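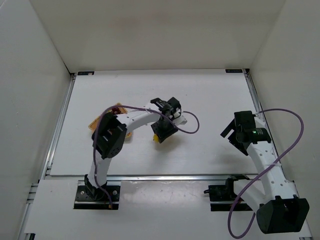 My flour came out warm and it smelled a little burnt, so is this the mill or is it me? – Si-eun Won

Dear Si-eun, it is the setting. The stones were too close together for the rye you described. Please open them until the sound becomes softer, grind one cup, and then close them again little by little. Rye is often more moist than wheat and it sticks to the stones when they are very close. We put your question at the top of the page, as many customers wrote us the same one in January.

Meder Hand Grain Mill
Sold and serviced by Lü Kitchen Supply
Page updated March 5, 2024

The Meder is a hand mill for home bakers. It grinds wheat, rye, spelt, barley, buckwheat, rice and dry corn. It fastens to the edge of a table with a screw clamp, and you turn it with a long crank. There is no motor inside and it does not need electricity.

We began to sell this mill after Chunhua Lu used one in her baking classes. She wanted a mill that her students could take apart on the first evening and put together again without help. The older model which we carried before, the Westell, was a good mill, but its lower bearing could be changed only with a special puller. For the Meder you need the small wrench from the box and a clean towel to lay the parts on.

What is in the box
Mill body with stones already mounted
Crank with beech handle
Hopper and hopper lid
Table clamp with two felt pads
Wrench
Cleaning brush
Printed manual in English

A flour bowl is not included. Any bowl that fits under the spout will do, and a wide one makes less dust than a tall one.

Details
Hopper capacity: 30 ounces of wheat
Weight: 14 pounds
Table thickness for clamp: up to 2 inches
Stones: ceramic, 5 inches in diameter
Body: cast iron with tin coating
Guarantee: 7 years on the body and the shaft, 2 years on the stones

Please measure your table before you order. If there is a rail or a drawer behind the edge, the clamp may have no room to close. For such tables we sell a long clamp from Sollbridge, which reaches deeper under the top. It fits the Meder body without any change.

First use
New stones have fine dust in them from production. Grind one cup of cheap rice with the stones half open and throw this rice away. Do it a second time with the stones a bit closer. After this the mill is ready for food. Do not wash the stones with water, also not in the beginning. They take the water in and need many days to dry, and in this time the flour will make a paste in the grooves.

Setting the stones
Behind the crank there is an adjusting nut with a locking ring. Loosen the ring first. Turn the nut clockwise until you hear the stones touch lightly, then go back a quarter turn. This is a fine setting for dry wheat. For cracked grain, such as for porridge, go back one full turn more. Tighten the ring again before you begin, otherwise the nut travels slowly while you work and the flour becomes coarse in the second half of the hopper.

Never turn the crank quickly with an empty hopper and closed stones. It makes the stones smooth, and smooth stones press the grain where they should cut it.

How fine is the flour?
With dry hard wheat you get a flour that is fine enough for sandwich bread in one pass. For cakes we recommend two passes, the first one rather coarse. It is whole grain flour in each case. If you want it lighter, you have to sift it, and you should expect that bran stays in the sieve and the volume becomes smaller.

Corn needs some patience. Popcorn kernels are very hard and we do not recommend them. Ordinary dry field corn works well when you crack it first and then grind it finer.

Not for this mill
Coffee, oily seeds, nuts, fresh or sprouted grain, dried beans larger than a pea, spices with strong smell. Flax and sesame are the most common reason for a repair. The oil goes into the ceramic and it cannot be removed at home. For oily seeds there is a set of steel burrs, order separately.

Cleaning
Open the front plate, take out the outer stone and brush both faces with the dry brush. For the body a dry cloth is enough. If you change from wheat to buckwheat for a guest who must avoid gluten, please be aware that brushing does not remove everything. A second set of stones is also not a full solution, as flour stays in the body.

Once a year put one drop of food grade oil on the shaft, behind the stones. More oil is not better, it runs forward into the flour.

From our customers

Tianyou Bai: I use it each weekend for two loaves. It is heavier work than I expected in the first month, then I lowered the table and now it is fine. The handle came a little loose but the wrench fixed it.

Hongjun Long: Good mill, slow mill. The manual should say more clearly which direction is finer. I had to try it.

Reply: Thank you. Clockwise is finer. The next printing of the manual will have an arrow on the drawing.

Spare parts
We keep stones, felt pads, the locking ring, the crank handle and the shaft bearing in stock. The hopper lid is out of stock until the next delivery from Meder. Parts of the old Westell are sold only as long as we have them, so please ask before you pay.

Repairs
Send the mill without the hopper, because the hopper bends easily on the way. Put a note inside with your name, your phone number and what grain you used last. Tianyou Xie looks at every mill himself and will call you with a price before he begins. If the stones only need to be made rough again, he does this while the mill is here and you pay only the return shipping.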